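Friday, February 28, 2020
Dye bench, Tustbridge workshop

Second week with the madder. I write down everything today because on Monday I trusted my memory and I could not repeat the result.

Wool: the Astach two-ply, undyed, from the same bag as last time. Dry weight of the skeins together 582 g. After scouring and drying again 564 g, so we lost 18 g of grease and dust. Kanini says this is normal for this farm. In my old notes from September the loss was much smaller, but that was the Barasa yarn, and it comes to us already washed.

Mordant with alum, as before. I heated the pot slowly and kept the wool under the surface with the glass plate. Desmond wanted to leave out the cream of tartar, to see if the color becomes deeper. I kept it in for the main pot and made him a small pot without it. The small pot has a green thread tied to the skein – please do not cut it off, it is the only label.

The madder was soaked overnight in tap water. The thermometer went up faster than I wanted and for a few minutes we were over 70 degrees. I took the pot off the plate and waited until it came back to 62. Everybody in the books warns about brown if it gets too hot. I see a little brown in the first skein, mostly where it touched the bottom. The other skeins are a good brick red when wet. Dry color I will write on Monday. 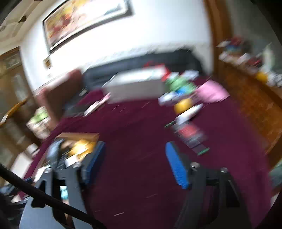

Why does our red come out more orange than the sample from Paloma Schumacher?
Most likely the water. Paloma works with very hard water, and madder likes the calcium. Ours is soft, so next time we add a spoon of chalk to the bath and change nothing else.

Mwanahawa tested rubbing with a white cloth on the skeins from last week. The madder left almost nothing. The onion skin left a yellow mark, and she thinks it was not rinsed enough. I agree, I was in a hurry that afternoon.

Second bath from the same roots: 3 skeins, no new madder added. It gives a soft coral. Jeptoo likes it more than the first bath and asks to keep it for the Uka blanket border. The used roots are drying on the rack, I want to try one more bath before they go to the compost.

To do:
Buy chalk, and a new thermometer with a clip.
Weigh the alum again, the jar is nearly finished.
Light test: 2 cards in the south window, half covered with foil. Write the start date on the back this time.
Ask Kanini if the large pot is free on Tuesday.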